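Stasness project notebook
Bench 2, disassembly cell
Entry date: 2019-06-14

Subject: Reach and clearance trials inside the open desktop chassis, wrist-view method

Purpose of entry

This entry records the change of method agreed for the chassis work under Stasness and the first results obtained with it. It replaces the procedure written up in May, which should no longer be used for new runs. The May pages stay in the book for reference, and the tables in them are still valid for the overhead view.

Background

The May procedure located every target from the overhead view and then sent the arm in on a single planned path. The plan was computed before entry and was not revised once the fingers had passed the rim of the case. Position error at the rim was acceptable. Error at board level was not, and it grew with depth. Selamness, the planner, reported success on a number of runs in which the fingers had stopped short of the target or had come down beside it. The log did not separate these from true completions, and the success rate given in May must therefore be read as an upper limit.

Change of method

Under the revised method the overhead view is used only to bring the arm to a standby pose over the opening. From standby downward, the estimate comes from the wrist view, and the path is recomputed in short steps. Tang supplies the matching between the wrist view and the board template. The planner may advance one step only if the Tang match score is above threshold and the predicted clearance on both sides of the hand is positive. If either test fails, the arm holds. A second failure at the same step returns the arm to standby and the run is closed as a refusal.

Refusals are now logged as their own class. They are not to be merged with failures in any summary sent outside the group.

Settings for this series

Wrist-view frames stored: 3052
Frames with a usable template match: 621
Runs: 20
Hold limit per step: 2
Step length and approach speed: as in the May table, unchanged
Finger geometry file: Stero, current revision

Stored frames include the whole of each approach and withdrawal. Frames taken above the rim are not expected to match the template and account for a large share of the difference between the first two figures. The share has not yet been worked out exactly. It should be before the numbers are quoted anywhere.

Results

No run in this series was logged as a success without a confirmed position at board level. This was the main point to be tested. The cost is a higher number of refusals. Almost all of them came at the same stage of descent, when the hand draws level with the upper metalwork of the case and the template is partly hidden by the fingers themselves.

Two causes were separated by replaying the logs. In the first, the fingers cover enough of the board that the match score falls below threshold even though the estimate is correct. In the second, bright metal draws the matcher away from the board and the estimate itself shifts sideways. The first cause is harmless apart from lost time. The second is a true error and was caught only by the clearance test. Lowering the match threshold would therefore recover the first kind of refusal while admitting the second. The threshold has been left where it is.

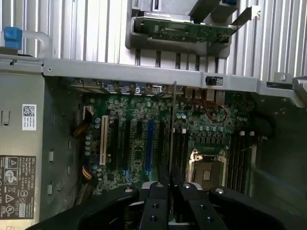
The revised mask for the Tang matcher was drawn up from wrist views of this kind, with the purpose of keeping the score tied to the board and away from the hand and the case. The black fingers take up the bottom of the view, and that region is now excluded outright. The ridged metal across the top reflects in alternating bright and gray stripes, and it is excluded as well. What is left includes the part of the green motherboard that serves best as a reference: the expansion slots, where the blue one stands out among its black neighbors, and the CPU socket with its silver metal frame. The horizontal support bar above the board is kept out of the template but retained in the clearance model, as it lies between the rim and the board and the planner must treat it as a fixed obstacle. The upright card bracket that rises to the bar is to be entered in the same model. It is thin, and the May model had no entry for it.

The loose wiring remains unsolved. Cables run along the side of the board, and their position can't be taken from a template. For the present, the cable region is treated as closed to the fingers at all depths. This is a conservative rule and will rule out some targets that can in fact be reached.

Actions before the next series

Replay the stored frames with the revised mask and record the new match count beside the old one. Do not overwrite the old count.

Add the bracket to the clearance model and rerun the clearance test on all refusals of the second kind.

Check the Stero finger geometry against the hand as mounted, including the screw heads or holes on the top surface of the fingers, which the file treats as flush.

Correct the log label "complete" to "complete, confirmed" for this series. Runs under the May procedure keep the old label.

Open question: whether the hold limit should apply per step or per run. It is applied per step at present. Left open until the replay is done.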